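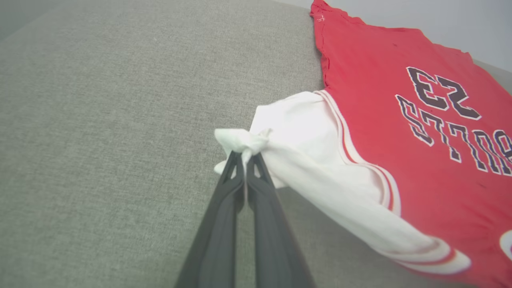
White cloth with the thin red striped trim.

August, afternoon

Shrinkage test, second wash. Marked squares of the Adamczyk cotton went in at 62 degrees with the Clummont powder, no softener. Spin at 2,000 was my mistake, I wanted a lower one. The warp lost 16 mm on the long piece, the weft almost nothing. I measured each side twice and the readings agree.

Roman Tokarz thinks the loss comes from the finishing and not from the heat. Maybe. Batch 21 is from the same mill, so I will cut from that one next - same size, same marks.

The Urum ruler has a worn zero end. Please measure from the 10 mm line and subtract.

To do: order pens for fabric, ask Kavon for the finishing sheet.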